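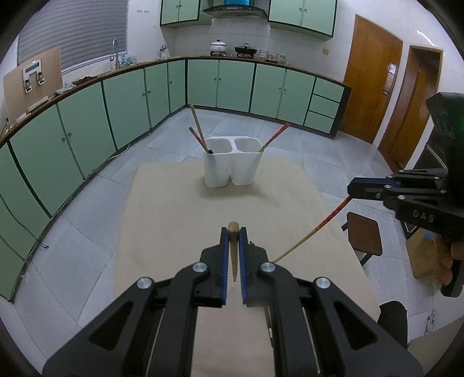

Buying grippers for a home or small workshop setup: tips before you spend anything

Quick notes, typed up between jobs. Hand-held grippers mainly, the sort you squeeze yourself to show a task, plus a bit on arms at the end for anyone going that far. Prices change so I've left most of them out.

Start with the task, not the catalogue. Write down what you want picked up. Thin things are the hard test. Chopsticks, pencils, skewers, straws. If the fingers close properly on a chopstick they'll manage a mug handle. Doesn't work the other way round, I've bought that mistake.

Pads. Ask what they're made of and whether spares are sold separately. Budget for a second set straight away. Ribbed ones hold round sticks better than smooth in my experience, but they collect crumbs. Old toothbrush, drop of washing-up liquid, rinse, leave overnight.

One or two? Two, if the job needs both hands at home. Sorting sticks into a pot you can do with one. Anything with a lid, no. Buy both from the same batch or the fingers may open to diferent widths and you'll be fiddling all afternoon.

Weight. Hold one at arm's length for 15 minutes before paying. Really do it, set a timer. The Vekinetti pair I tried felt lovely for five minutes and horrid after that. The Wynne was uglier and I could use it till lunch.

Cables. Measure from the socket to the far side of where you'll be working, then add half again. Loop the slack away from your feet.

Where you'll work. Floor is fine and costs nothing. Hard tiles are noisy and things roll, so put something flat down first. A flattened box does the job, swap it when it goes soft at the corners. A kitchen is good because the props are already in there, just clear it with whoever cooks. Before 11 in the morning was our slot. 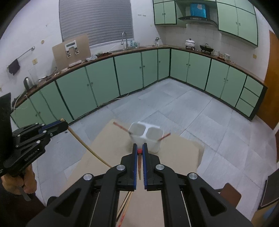
Props are cheap, so buy extra. Cutlery drainers with two cups, packs of mixed chopsticks, plastic tubs. I put 200 pounds aside for bits and didn't spend it all. Get different colours and finishes, glossy lacquer slides about far more than bare wood. Keep the lot in one lidded crate marked NOT FOR EATING WITH.

Things I forgot to budget for:
Spare screws, and the right size hex key
Knee pads (you'll want them)
Storage. Everything fills up faster than the seller says
Postage on returns, Irside charge for theirs
A decent dustpan

Renting first. Gollisside do a month's hire and knock it off if you buy after. Worth asking anybody else the same, they don't always put it on the website. Check who pays for a bent finger.

Second hand. Open and close it slowly, listen for grit. Wiggle each linkage bolt. If the screw heads are chewed up, someone's been in there, offer less or walk away. Ask for the original charger.

Arms. Leave it till you've done a few weeks by hand, you'll know by then how wide the fingers need to go and how far it has to reach. Get the bench sorted before you order. Ours sat in its box all July waiting on one that didn't wobble.

Keep receipts in an envelope taped inside the crate lid. Warranty on mine was 5 months for the pads and longer for the rest, so read teh small print on each part seperately.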